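Search this guide
Enter keyword
Go

Givulora Two-Arm Table: Set-Up Guide
Section 4. Running the table at an open day

Use this section when visitors will watch the arms work. It assumes the arms are already bolted down and calibrated (Section 2).

4.1 Before the doors open

1. Set the floor line for visitors 200 cm from the table edge on all sides.
2. Lay the green work surface flat inside the black frame. Press down the corners.
3. Plug in the computer and both arms. Keep the cables on the far side of the table, away from the visitor line.
4. Start the control program and wait for message 102 (arms ready).

CAUTION: Do not reach over the table after message 102 appears. The arms may move at any time.

4.2 Laying out the flower task

1. Put the glass vases on the work surface where both arms can reach them.
2. Spread the artificial tulips over the surface. Lay them flat, with the stems pointing in different directions. Do not stack them.
3. Leave space between the stems so that a gripper can close on one without catching another.
4. Select FLOWERS from the task menu and press Start.

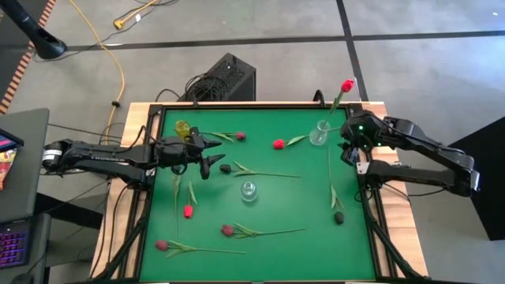
5. Let the arms work through the tulips. One upright in a vase and the others still lying on the mat is a normal stage of the task.

NOTE: The small yellow cup may stay on the table. It is not used in this task.

4.3 If a tulip is dropped

1. Press Pause. Wait until both arms are still.
2. Put the tulip back on the work surface, away from the vases.
3. Press Resume.

If the same tulip is dropped again, take it out and check the stem for a bend. Spare stems are listed under part number 2000.

4.4 Closing down

1. Press Home, then Power Off.
2. Empty the vases and store the tulips flat in their box.

Related sections
Moving the table between sites
Gripper finger replacement
Open day checklist, Vaughan hall
Skikstead demo notes, August

Grostent uses cookies to remember your language and last page viewed. Accept / Settings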